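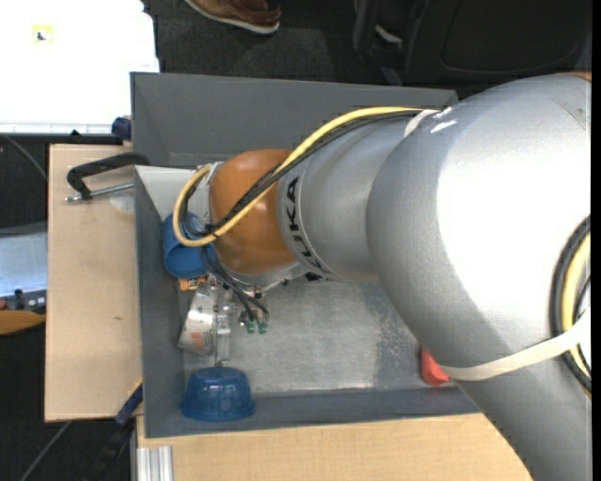 **Shared workshop evening, October 23, 2026. Notes for Bastian Ehlers.**
Slot is 20 minutes plus questions. Slide numbers in brackets. Skip anything marked (skip) if Veka's people run over again.

## [1] Opening

Say hello. Say the title once and then ignore it. The title in the program is "Bin picking for everybody," and I didn't write it. I'd have gone with "Bin picking, maybe."

Who I am: I fix conveyors for a living at Hinrichs and I've been a member of the Ikholm workshop for long enough to have a shelf. I was asked to join this build as the one who'd complain. I've done that part well.

Ask for hands: who has bought a robot kit for home? Keep your hand up if it still gets used every week. Wait. Let them look around.

## [2] What we said we'd build

Read out the original pitch from January, word for word:

> "An arm that takes mixed household items out of a bin and puts them where they belong."

Two problems in there. "Mixed household items" could mean anything. "Where they belong" means somebody has to know where they belong, and in our workshop that argument has been going on for years without a robot in it.

What we have now is smaller. An arm, a gripper, a gray bin, a few objects. A cup, a bowl, a crinkly package. It picks one thing, lifts it, lets go outside the bin. That's the whole job at the moment.

## [3] The arm is the easy part

Expect people to look at the arm first. Fair enough, it's big and it's a KUKA. Get past it fast.

An industrial arm goes where you send it. That problem was solved before most of this room had a driver's license. When the project gets credit for "the robot moving so smoothly," that credit belongs to a factory, and we should stop taking it.

What we made ourselves:

- the gripper mount and the wiring down to it
- the wooden surround for the bin
- the software that decides where to go (Gromeo, more on that in a minute)

Everything that has gone wrong came from that list.

## [4] Cables

Spend real time on this. People laugh, but I mean it.

There's a yellow cable and a bundle of black ones running along the arm and over the wrist. They have to be slack enough for the wrist to turn and short enough to stay out of the way. Those two don't agree. At the moment the slack hangs out over the bin in a big loop, right by the blue cup. We have tape on the top of the arm and an elastic strap further down.

My view: tape is a way of saying we'll decide later. I've said that at three meetings. If the loop can get between the wrist and the wall, then one day it will, and it'll happen when someone is showing it to their kids.

Proper fix is a guide with a spring return. Price was discussed. Discussion continues.

Also mention the thin wires to the gripper with the little green connectors. Ask if anyone has a locking type they like. I'm serious, come find me after.

## [5] The bin and the wood

Steep sides. Things slide down and end up leaning on the wall, and then the gripper has to come in close to the wall to get them. Middle of the floor is easy. Walls and corners are where your success rate goes to die.

The boards beside the bin are clamped. Clamps are fine for a weekend. I want bolts. Every time somebody bumps a board, the bin may have shifted, and then the software is aiming at where the bin used to be. You won't see that as an error message. You'll see it as "the robot's having a bad day."

Rule I would like adopted: nobody touches a clamp without writing it on the board by the door.

## [6] Objects

Go through what's hard, short version:

- Bowl upside down. Wide, round, nothing to pinch. Try the rim.
- Cup on its side against the wall. Fine if the opening faces you, a pain if it doesn't.
- Translucent plastic. Depth cameras tend to see through it or make something up.
- Crumpled packaging. Changes shape when you squeeze it, so your nice grasp plan is out of date at first contact.
- Small stuff down under the arm. Can't reach it without moving everything.

(skip) Story about the soup packet.

## [7] Gromeo, and the number

Gromeo is our name for the grasp picker. Written by members, lives on the workshop server, readable if you're patient.

The number you'll have heard is 70 percent. I want to be careful with it. We ran 500 attempts. That 70 percent is across all of them, and more than half were the same 4 objects in the middle of the floor, put there by people who wanted it to work. I was one of them. You get tired, you start placing things kindly.

What I'd like to see before anybody prints that number again:

1. Objects tipped in from a box, by someone who isn't on the build.
2. Failures logged by cause. "Missed" is not a cause.
3. A second run on another day, clamps untouched.

## [8] Safety

Slow down here. An arm that size doesn't know you're there. We work with reduced speed and one person on the stop button, and that person does nothing else. No phone. Chairs and people stay back behind the line while it's live. I've seen this slip twice and I stopped the session both times. I'll do it again.

## [9] Is it worth it?

Somebody will ask. Straight answer: as a way to empty a bin, no. I can empty that bin in 2 seconds with one hand. As a way to learn why warehouses still hire people, yes, and it's been cheaper than a course.

If you're thinking of doing it at home, start with a small arm, one object, and a bin with low sides. Leave the big arm until you've got somewhere to bolt it down.

## [10] Questions

Likely ones:

- *Can I borrow it for my project?* Talk to Ikholm, there's a sign-up sheet.
- *Would suction be better?* For the package, maybe. For the bowl, try it and tell me.
- *When will it sort things?* Ask me again once the cables are done.

Take the USB stick home this time.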